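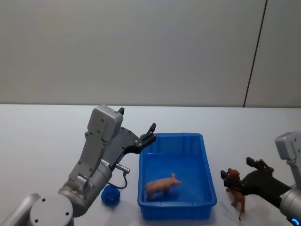 Ticket: Pre-op instruction texts going out with the wrong arrival time
Site: Bellgate Day Surgery
System: Stuvance patient messaging, fed from the Custetti scheduling module
Priority: High
Status: Monitoring

Reported by front desk, Monday 7:40 a.m.

Three patients came in this morning an hour later than planned. All of them showed us the reminder text on their phones and the time in it matched when they arrived. The schedule in Custetti has the correct times. The paper letters were also correct. First case was pushed back and the surgeon's list ran late all morning.

8:15 a.m. - P. Kouris, IT

Checked the message log in Stuvance. The texts were sent Friday afternoon with the later time already in them, so this is not a display problem on the phones. Asked the desk to call everyone booked for tomorrow and confirm arrival times by voice. Reminder texts paused for surgery only. Clinic reminders left on.

9:05 a.m. - P. Kouris

Compared the export file with the schedule. The export has the right times. The shift happens when Stuvance reads the file in. Clocks went back in the first week of November and I suspected the server first, but its clock and time zone are both right.

Restarted the import service. Sent a test message to my own phone, still an hour late.

10:30 a.m. - P. Kouris

Opened a case with Stuvance support. They had me check the location settings. Bellgate has 4 locations in the system and only the surgery one has "adjust for daylight time" set to Always. The other 3 are on Automatic. No record of who changed it or when.

Set it to Automatic and saved. Test message still wrong. Support said the queue has to be rebuilt after that change.

11:20 a.m. - P. Kouris

Queue rebuilt. 9 messages were waiting and I checked each one against the schedule. All correct. Test message correct. Surgery reminders turned back on.

Front desk, 1:10 p.m.

Everyone for tomorrow has been reached except Mrs. Van den Broek. Left a voicemail. Can you check that the fasting time in the text is right too? It is worked out from the arrival time.

1:45 p.m. - P. Kouris

Checked. The fasting line uses the same field, so it was an hour off as well and is now correct. Please let the pre-op nurses know, in case a patient asks about an older text.

Leaving this open until the next batch goes out.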